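Trucos de casa: el cambio de armario sin agobios

Cada febrero me pasa lo mismo: sale un rato de sol por la ventana del patio, me entran unas ganas tremendas de sacar las camisas finas y a media tarde tengo la cama cubierta de ropa y ningún sitio donde cenar con la conciencia tranquila. Con los años he ido apuntando en una libreta lo que me funciona, y como varias lectoras me lo habéis pedido (¡y un lector, Byung-chul Sun, que me escribe unas cartas estupendas sobre lejía y manchas de café!), lo paso aquí a limpio.

Empezad por una sola balda o un solo cajón. Ya sé que apetece vaciarlo todo de golpe, que parece que cunde más, pero el armario entero encima de la cama desanima a cualquiera. Yo pongo el reloj de la cocina en 60 minutos y cuando suena guardo lo que haya fuera, esté como esté.

La ropa de lana se guarda siempre limpia. Un jersey con una manchita de sopa que ni se ve es un banquete para la polilla. Lavadlo a mano con agua templada, sin retorcer, y dejadlo secar extendido sobre una toalla, que colgado se le van los hombros hacia abajo y luego no hay quien lo arregle. Una vez seco del todo, a la caja con un saquito de lavanda.

Y vamos con las perchas, que dan para mucho. Las de plástico ligero van muy bien para camisas, blusas y vestidos de verano, pero no les pidáis que aguanten un abrigo mojado.
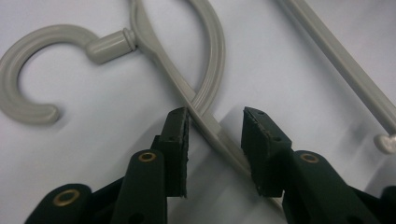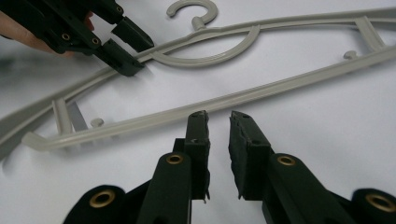
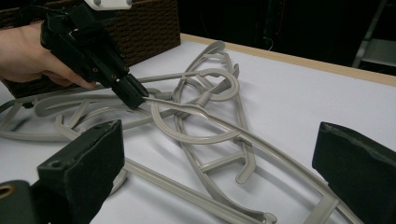
Página modificada por última vez en febrero

Para que no se enganchen unas con otras, colgadlas todas con el gancho mirando hacia el mismo lado, también las vacías. Es una tontería, pero el día que tengáis prisa lo agradeceréis. Las que sobren, mejor en la barra, juntas en un extremo, que tiradas en el fondo del armario, donde se hacen un lío y acaban llevándose detrás los zapatos.

Si los tirantes se os resbalan, enrollad una goma del pelo en cada punta de la percha. También sirve una tira de fieltro pegada con un poco de cola, que queda más bonita. Mi vecina Si-eun Won lo hace con lana sobrante de sus labores, dándole vueltas bien apretadas, y tiene el armario de colores que da gusto abrirlo.

Lavar las perchas, sí, lavarlas. Las de plástico cogen un polvillo pegajoso que después pasa al cuello de las camisas blancas. Un barreño con agua tibia y un chorrito de jabón de platos, un repaso con el estropajo suave, aclarado y a escurrir en la bañera. Las de madera, solo con un paño apenas húmedo, y se secan enseguida con otro.

Para el olor a cerrado, un cuenco con bicarbonato en el suelo del armario y las puertas abiertas toda una mañana. Hay quien pone granos de café, y huele de maravilla, aunque a mí luego me sabe a poco la merienda. No echéis colonia directamente sobre la ropa guardada: algunas dejan cerco.

Las bolsas de vacío van bien para edredones y mantas. Para plumas, en cambio, yo no las aprieto del todo, que después les cuesta recuperar el cuerpo. Y poned una etiqueta por fuera, con letra grande, que todas las bolsas se parecen cuando llega el primer frío y una anda buscando la manta de cuadros a las siete de la tarde.

Si la barra se comba por el centro, repartid el peso llevando los abrigos a los extremos, cerca de los soportes. La mía mide 97 centímetros y con eso aguantó varios inviernos, hasta que por fin le puse un apoyo en medio.

Otro día os cuento cómo limpio las guías de los cajones con un cabo de vela, que me lo habéis preguntado ya unas cuantas veces y tiene su maña.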